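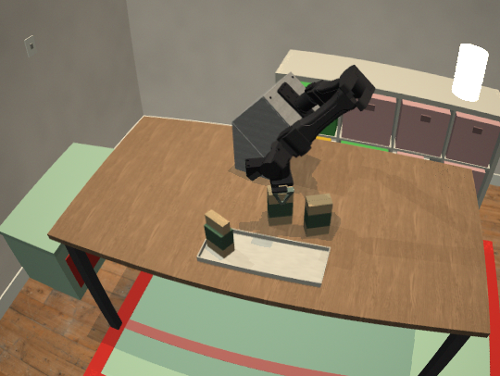 Fig. 1. Sorting blocks into a tray, simulated playroom.

Week 7: Can it tidy up yet?

Most of you have seen the Flestport advert, where the machine clears a family's supper table while the family goes off to watch television. I want you to forget it for an hour. Fig. 1 is closer to where the work stands. One arm, bolted to a pedestal at the far side of the table, with three blocks and a shallow tray. One block stands in the tray and two stand on the wood.

A child of four does this badly and cheerfully, and then does it again in a different house. Ask the second half of that question whenever you are shown a success rate. Which house? Whose table?

Ritva Rantala's group at Ikton ran 3,461 simulated attempts at a block task of this sort and called 1,372 of them clean. Her own note adds that a block left leaning on the tray wall was scored as clean until October, when Onni Tuominen asked what a parent would call it. Please read the note before the seminar. It is short, and ruder than the paper.

Points to bring to the discussion:

1. A simulated room is a kind room. The bins behind the table never fill with odd socks, and nothing on the rug is sticky unless a programmer makes it so. I don't say simulation is useless – Lamduan Wongsuwan will argue well for it next week – but a result from one is a result about one.

2. Picking up is the easy part to film. With the block between two fingers the job looks nearly done, and the audience claps. Putting it down square, beside something already there, is where the Fimevard trials lost most of their time. A view along the gripper is no great comfort either, as its own housing hides the lower end of what it holds.

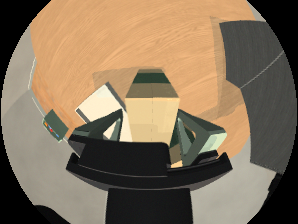 3. Ask who sets the table. In the Zakharchenko kitchen study a person reset the cups after every attempt, 39 in a morning. Those minutes appear nowhere in the results. If I tidy up so that a machine can tidy up, I have not been saved any tidying.

4. Shop floors are a different matter, and Elsa Hirvonen is right to complain when I lump the two together. The same part arrives the same way up all day long. A home does not offer that, and I doubt it ever will.

Reading: Hirvonen, chapter 2. Rantala's note (photocopy in the tray outside my door).

Written work: one page on a chore you did this week. List every point at which you changed your mind about how to hold something.

F. Kröger

Questions to Finn Kröger, Automation and Work course office | © Course notes, not for resale | Back to top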